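Section 4. The Folding Station

Wirnville Robotics Club, Member Handbook. Revised 2024-06-30.

Read Sections 1 through 3 first. If you have skipped to this one because it has the fun part in it, go back and read the page on the stop button, then return and pretend you read all of it.

4.1 What you are trying to do

The Solludow student challenge asks a two-armed robot to take one crumpled garment and hand back one folded garment. Humans manage this at age six, under protest. Our best robot run in January took 11 minutes and produced something the judges' form recorded as "compact."

Your job at the station is to drive the arms by hand, using the leader handles, and record clean runs. The software learns from the runs. It learns everything in them, including the part where you scratched your nose.

4.2 Before you power up

1. Clear the table. Pens, snacks, phones and the hex key everyone has been looking for all go in the tray.

2. Wipe the white surface with a barely damp cloth and let it dry.

3. Check that both arms are parked and that no cable crosses the space between them.

4. Turn on the controller, then the arms, then the laptop. The other order also works, except when it doesn't.

5. Open Atach and load the profile called "cloth_slow." There is a profile called "cloth_fast." It belongs to Qianru Kong, and you may use it when you can explain every line of it to her.

NOTE: Atach asks whether you want to recalibrate each time it opens. Say yes once per session. Saying yes every time is how we lost an entire afternoon to calibration and recorded no runs at all.

4.3 Laying out the garment

1. Take a garment from the bin and write its tag number in the log.

2. Drop it from elbow height. Do not arrange it. A garment you have arranged is already half folded, and the robot will come to expect that sort of treatment.

3. Move the first arm over the garment with its fingers open and bring up the wrist view.

4. Find a landmark before you touch anything. Buttons, pocket flaps and plackets are good landmarks. Sleeves are terrible ones, as a sleeve looks like every other part of a shirt until you have pulled it.

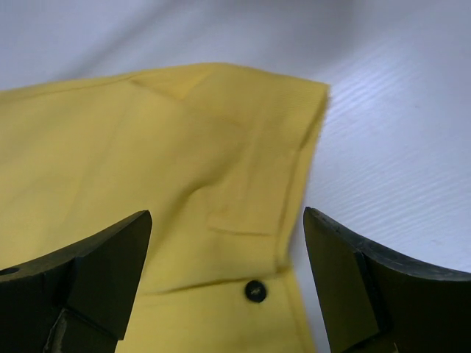
Vasilică Cozma would like it added that a button is a landmark and never a handle, that he has sewn enough of them back on, and that the thread in the repair box is his own. He also wants the step about dropping the garment printed in larger type. The handbook has only the one size of type, so please read that step twice.

5. Say the landmark out loud to your partner, who writes it down. "Button, left of the placket" is useful. "The yellow bit" is not, when the whole garment is yellow.

4.4 Making the first pinch

The first pinch decides the run. Take too little cloth and it slides away on the lift. Take too much and you are carrying a bundle, which cannot be folded, only relocated.

1. Lower the open fingers until the tips are just above the cloth.

2. Close to half width and stop. Look at the wrist view again.

3. If a ridge of cloth is standing up between the tips, close the rest of the way. If there is no ridge, open, move over by a finger's width and try again.

4. Hold for a slow count of two before lifting.
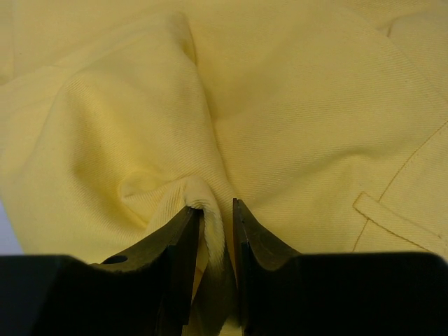 Grip force is the setting people most like to fiddle with, and it should stay at 26 until you have recorded a full session without a dropped garment. Higher numbers feel safer and mostly leave dents. Watch the cloth instead of the number: a narrow ridge between the fingertips, with small wrinkles fanning out from it, is the shape you want to learn to recognize. Keep away from pockets too. With the flap well off to the right of the fingers, you are pinching plain twill and will get a predictable fold out of it; pinch through the flap and you are lifting extra layers that have their own plans.

CAUTION: Keep your own fingers out of the workspace while the arms are live. The grippers cannot tell you from a cuff.

4.5 Bringing in the second arm

Do this with a partner. One of you drives, and the other keeps a hand near the stop button and both eyes on the table.

1. Hold the first arm still. Take your hand off its handle if you are the kind of person who drifts.

2. Bring the second arm in from its own side, high, and lower it only when it is over the cloth.

3. Call "crossing" any time one arm has to pass above the other. Your partner answers "clear" or hits stop. Shrugging is not one of the answers.

4. Check the status lights on the second wrist. Green means it is listening to you. Any other color means stop and see Section 7.
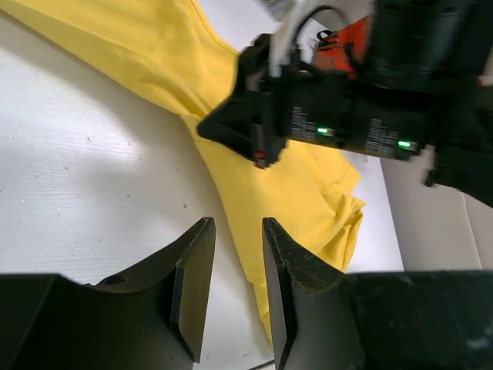

5. Slow down for the last hand's width. Fast approaches blur in the recording, and the software makes very little of a blur.

6. Make the second pinch as in 4.4, then raise both arms together until the cloth between them is just taut.

NOTE: If the arms touch, stop the run, mark it "contact" in the log and inspect both sets of fingertips. Old scratches are fine. Loose screws are not, and neither is continuing because it was going so well.

4.6 When the cloth bunches

It will. Twill is stiff enough to stand up in a lump and admire the view. Try these in order:

1. Keep your grip and lower the wrist slightly. Often the lump settles by itself.

2. If it stays up, drag the pinched point slowly toward the near edge of the table. Drag; don't lift.

3. Check where the other arm is before you drag. A big fold can hide a surprising amount of robot.

4. Still bunched? Let go, back away and start again from 4.3. Keep the recording and mark it "fail, bunch."

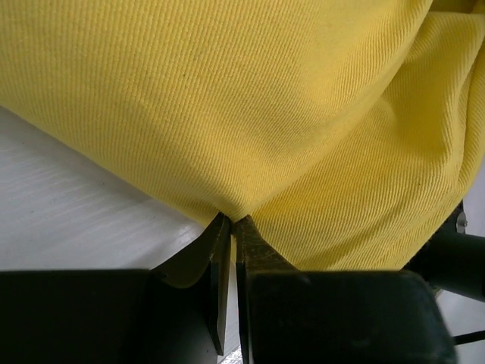

Failed runs are worth keeping, provided they are labeled. We have 1,949 runs in the archive, and 121 of those are marked simply "bad," in several people's handwriting. Bad how? The software would like to know, and so would whoever has to watch them again.

4.7 Ending a session

1. Open both grippers and let the garment go over the table, never over the floor.

2. Park the arms, quit Atach, and power down in the reverse of 4.2.

3. Copy the runs to the drive labeled Nkuna. The unlabeled drive beside it is full of somebody's music.

4. Put the garment back in the bin unfolded. Yes, we know how that sounds.

5. Sign the log, both of you, with names a stranger could read.

Section 5 covers fingertip replacement.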